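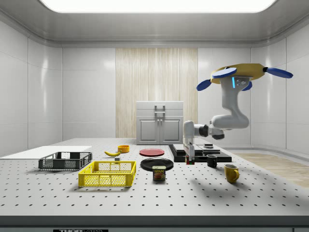
Can you pick a gripper from simulation results alone?

You can use them to throw out the bad candidates, but I wouldn't spend money on the winner until it has closed on something solid.

I've been saying some version of that for years, usually to people who are already halfway through the order form. This time I had to say it to myself. Cukus, the simulator we use, got a contact update in May, and the release notes were full of big claims about soft materials and sliding friction. So I set aside a few evenings to run two hands through the same set of household stuff and see whether the numbers told me anything I couldn't have guessed.

The first hand is the Candovitz, a plain parallel jaw. Two flat fingers, one motion, very little to go wrong. The second is the Tan, with wide paddle fingers that swing out to the sides and come together around the object. The Tan costs more, and its brochure spends a full page on bananas.

The objects are the ones everybody uses: a banana, a bowl, plates, mugs, a Spam can, a cube, a couple of mesh crates. I have nothing against them, except that they have been around so long I suspect every grasp planner on the market has been tuned on them without anyone meaning to. A hand that does well on the mug has told me it does well on that mug.

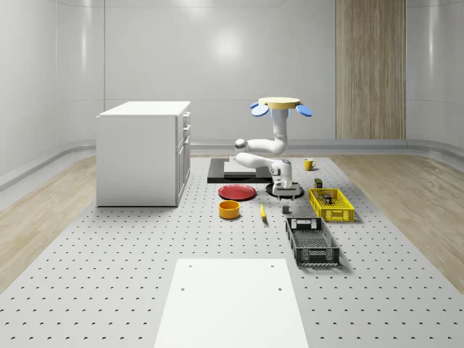 Posted by Roman Nowicki | Filed under: Grippers, Grumbling | 3 comments

I ran 295 pick attempts with each hand. The Tan got 171 of its picks clean, by which I mean the object came up, stayed up and didn't rotate in the fingers. The Candovitz did a little worse over the whole set and a lot better on anything with straight sides. If you only read the overall score you'd buy the Tan, and I think that would be a mistake for most of the people who write to me.

Take the plates. A flat plate on a flat table is miserable for any two-finger hand coming straight down, and in Cukus the Tan kept "solving" it by sliding a paddle edge under the rim. I slowed one of those picks down and watched the paddle sink slightly into the table before it came back up with the plate. There's your clever grasp. I tightened the contact settings and the trick mostly went away, but then the solver slowed to a crawl, with up to 37 seconds of waiting for a single pick. The default settings don't warn you about any of this.

The crates have a different problem. Their sides are open lattice, and a simulator has to decide how much of that lattice is really there for the fingers to touch. If the collision shape is a simple box, a finger can rest on a hole. If it's the full mesh, the finger can go in and get stuck, as fingers do. I tried both and got two different rankings of the same two hands from the same starting poses. I'd love to see a vendor comparison that mentions which one they used. I have yet to find it.

Then the arm mounting. I ran part of the set with the arm hanging from above and part with it standing on the table, and that changed more than swapping the hands did. From above, the reach over the crates is easy and the elbow stays out of trouble. From the table, the arm spends a lot of its time folding itself around its own base to reach things that are close by. Any test of a gripper is also a test of the arm behind it, and most write-ups leave the arm out. Mine would have too if Marianna Czerwiński hadn't asked me, over a bad phone line, whether I'd kept it fixed. I hadn't. I redid the table.

She also has a real Candovitz at Domwood and was kind enough to try 19 of the simulated picks on it, with the same cube, a similar bowl and an actual banana. The cube matched. The bowl was better in real life than in Cukus, which neither of us expected, and she thinks the rubber on her finger pads is grippier than the friction value I put in. I took that value from the spec sheet. The banana was worse, and got worse still as it got softer, and there is no slider for that in the software that I trust.

We don't have a real Tan between us, so the more expensive hand is also the one I can say least about. I've asked the maker for a loan unit and they've sent me the brochure again.

What I did like in the new Cukus: resetting the objects between runs is quick now, and they go back where you put them. In the old version the mug would settle a hair differently each time and you could never repeat a failure. The camera setup is still awkward. You can place a view anywhere you like, but saving it with the run takes four menus and I forgot twice.

If you do pick and place with boxes and cubes, get the parallel jaw and put the savings into spare finger pads. If you handle fruit, ask for a loan unit and bring your own fruit, some of it old. I'll rerun the crates with the finer mesh when I have a free evening, and put the settings file up with the results so somebody can tell me what I got wrong.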